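Endang Oei
12th July

Okay friends, a few of you asked how we go about buying gear for the table-top handling work here in Warnbridge, and I promised I'd write it up once the order was in. The order is in! So get yourself a coffee, this is going to run on a bit (you know me).

The big item was hand-held grippers. We asked for quotes from Farkas and from Brandstead, and on paper Brandstead was cheaper by a mile. Then I read the second page. No spare pads, no fasteners, and shipping "to be confirmed," a phrase I have learned to be afraid of.

Farkas came in at $1,240 per gripper with the case and one set of finger pads. I winced, I'll admit it. But they picked up the phone when I called, and the lady on the other end knew which screws I was talking about before I'd finished my sentence.

We settled on three. I wanted four, and had a lovely little paragraph written about why, and then I looked at what was left for everything else and deleted my lovely little paragraph.

Now pads! Please, please give pads their own line. Last year I tucked them under "miscellaneous" and by October miscellaneous was gone and we were sliding money over from travel. This year it's $176 for pads and nothing else is allowed to touch it.

The other thing I'd do early is write down how many hours you really mean to record. Our plan says 96 for this round. With that number in hand I could work out storage, memory cards and people's time, and the whole sheet stopped being a wish list.

And people's time is the expensive part, my goodness. Somebody has to hold the gripper, somebody has to reset the table, and both of them need lunch and a decent chair. If your plan has a beautiful hardware page and one thin line for labor, go back and look at it again.

Household things I budget as one lump – spoons, chopsticks, boxes, baskets, table covers. I used to list every piece and it drove the folks in purchasing up the wall. Now it's a single line called "objects," with a note saying thin, shiny and awkward shapes are wanted.

On the robot arm, which half of you asked about: it's on the Pesham list for next year, and I'm at peace with that. I'd like to know which tasks we care about before I pay for something that has to be bolted down. Quotes go stale in the meantime, so I've put a reminder in to ask again.

Thin wooden things are the hard customers, and a big part of how I think about pads and fingers, so they get a post to themselves.
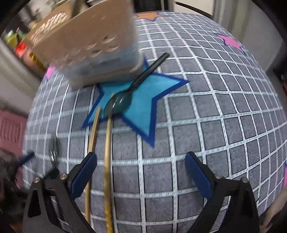
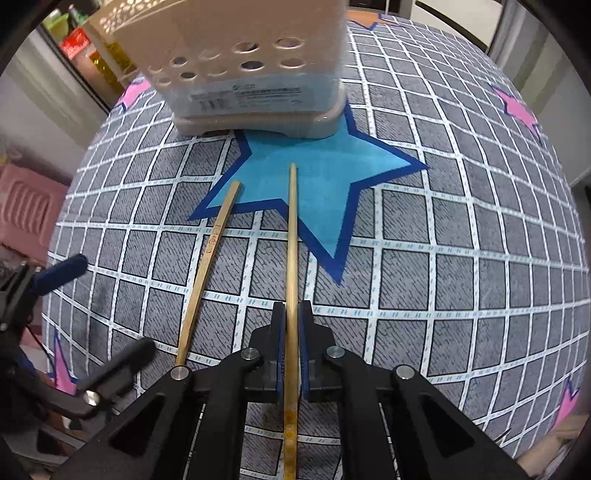
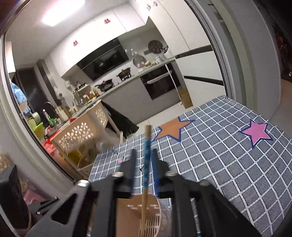 Gripper work at the star-print cloth. Fingers open in the first, closed on a chopstick in the second.

Last bit, for anyone starting their own sheet: ask for the price of one replacement finger before you ask for a discount. I'm happy to share my blank version – just send me a message and be patient, I answer them in the evenings after dinner.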